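Section 4: Sorting and Laying Out Small Jewelry

This section covers preparing the work surface, separating mixed pieces, and placing them in the Trirex tray insert. Read section 3 (Assembling the Insert) first. The dividers must be locked before any piece is loaded.

4.1 Preparing the surface

1. Choose a flat table at sitting height. Spread a cloth over it so that small parts do not roll.
2. Place the sorting mat on the cloth. Leave a margin of cloth on the side nearest you for pieces that are waiting to be handled.
3. Set the tray insert to one side, with the lid off.
4. Empty the jewelry pouch onto the cloth a little at a time. Do not pour it out over the edge of the table.

Note: A patterned cloth is acceptable. If thin chains are hard to find against the pattern, move them to the mat before sorting anything else.

4.2 Separating the pieces

1. Remove bead bracelets and thick bands first. They are the easiest to pick up and tend to hide studs.
2. Set studs next to each other in pairs. Check that both backs are present.
3. Lift each chain by one end and let it hang free. If it stays bunched, put it down and go to 4.3.
4. Open out thin necklaces across the mat in a loose curve. Do not pull them straight.
5. Lay charm bracelets so that the ornaments do not overlap.
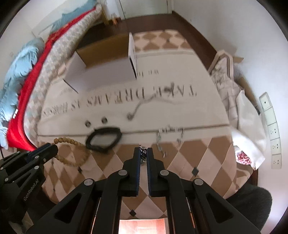 Text: Aisyah Jugah
Mandagi Product Guides, revised 05/11/2018

A silver chain gathered into a small bunch should be opened out before storage. Wooden beads and a black band can lie next to it during sorting, but they go into different compartments. A chain bracelet with ornaments may be left in an open U while the other pieces are put away.

4.3 Opening a bunched chain

1. Lower the chain onto a clear part of the mat.
2. Find both ends. If there is a clasp, close it so that it cannot catch on another link.
3. Spread the bunch outward from the center with light pressure.
4. If a knot remains, loosen it with the blunt pick supplied (part 452). Work from the outside of the knot.
5. Lift the chain again by one end and check that it hangs free.

CAUTION: Do not use a sewing needle or the tip of a knife. A scratched or stretched link can open in use.

CAUTION: Keep studs and loose beads away from small children and pets.

4.4 Loading the insert

1. Place studs in the Flusten foam strip. The strip holds 20 pairs.
2. Coil each thin necklace once and place it in a long compartment. One necklace per compartment.
3. Place chain bracelets in the short compartments with the clasp facing up.
4. Place wooden beads and elastic bands in the deep corner compartment. Do not store wood and silver together.
5. Fit the lid. It must close without force. If it does not, remove the top piece from the deep compartment and try again.

Note: Owners of the older Stirkier insert have no deep compartment. Use two short compartments with the divider between them removed (see page 53).

4.5 Clearing the surface

Lift the mat level and tip it over the open pouch. Check the seam of the mat, where stud backs collect. Fold the cloth inward from all four corners and shake it out over a tray. Replacement picks and foam strips are listed on page 96.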